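Budget season, or how I spent April arguing with a spreadsheet

I said I'd write something when the numbers were settled, and they're nearly settled, so I'm calling that good enough. For anyone who missed the last post, we're a small outfit in Ullenstead that sorts and tests old household electronics, and after two years of talking about it we've finally been told we can put in a bid for a robot arm. A proper bid, with a form and everything! I was given the form. I have regretted very few things as quickly.

The first thing I learnt is that the arm is the easy bit. You ring up, somebody cheerful sends you a quote, and you type it into the top row and feel terribly grown up. Then you find out what isn't in the quote. Ours left out the gripper, the mounting plate, delivery to anywhere with a step (we have a step) and the training days. By the end of the first afternoon I had 16 lines under the arm, and by the end of the week I'd stopped showing them to my other half over dinner.

We had two suppliers in the running. Pleton were quick on the phone and sent everything in one long document, 91 pages of it, which I read on the bus and in the bath. Akyol took ages to come back but broke the costs down line by line, and I could see exactly what we'd be paying for if we only wanted half of it. I know which I preferred for doing sums. I also know which one picked up when I rang at ten to five, so make of that what you will.

Then there was the business of buying versus leasing. Leasing looked lovely until I multiplied it out. Buying looked dreadful until I spread it over the years we'd realistically keep the thing. I made two tabs, one for each, and then a third tab to compare the first two, and then I broke a formula somewhere and spent a whole morning believing we could afford a second arm. (We can't. I was very happy until lunch, though.)

A few bits I'd put on the list from the start if I were doing it again:

Spare finger pads, and more than one set.
Somewhere to put the controller that isn't the windowsill.
Electrician.
Simulation time, meaning both the licence and a person who's allowed to sit and use it.
Bench space.
Twelve hours of somebody's time just for moving furniture, and I mean that.

The simulation line was the one that got queried. Fair enough, it looks like paying for a computer game. But Istden, the little firm helping us with the setup side, were firm about it from the first call, and I've come round to their way of thinking. A mistake on a screen costs you a cup of tea while it resets. A mistake on the bench costs you a gripper, and I've now seen what grippers cost. We've put the licence in for 12 months and left the rest of that row blank for the moment, which my manager hates.

All of it rendered, down to the weave on the sofa:
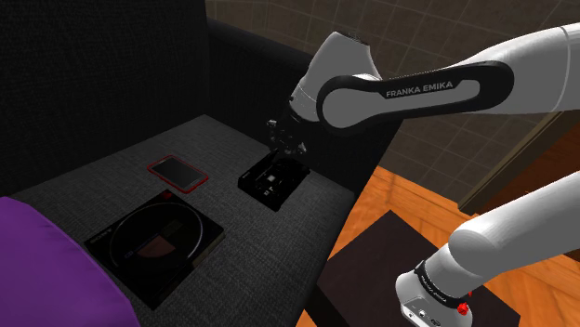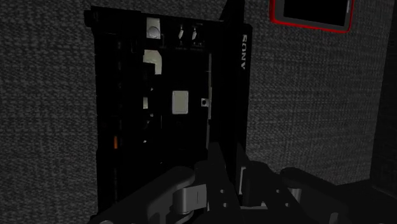
My own headache this month has been the gripper row, because I'd put down one price and one only, as if a hand were a hand. We handle everything from remotes to stereo units, and what suits a fat plastic casing might be hopeless on something thin. Look at what's lying on that seat in the first one: a phone, a record sleeve and a little black box, all needing picking up in different ways if you ask me, and the sleeve is the one I'd lose sleep over. So I went back and split the row into a standard two-fingered gripper and some sort of suction attachment, priced separately, with the suction marked as optional. Pleton will sell us both together for a bit less. Akyol won't, but their fingers can be swapped for other shapes without buying the whole unit again, and I've asked for that in writing. I also added a line for things to practise on, which sounds silly when the back room is full of dead stereos, but I'd like a few that are all the same model so we can tell whether it's us or the stereo.

The contingency is at sixteen per cent. I wanted more and was told, kindly, that I could want what I liked. The form goes in as soon as I've had the electrician's quote, and he's promised it by tomorrow teatime, so I'll probably be chasing him by half past four. If anybody reading has leased an arm and then bought it out at the end, do leave a comment, I've still got that third tab open.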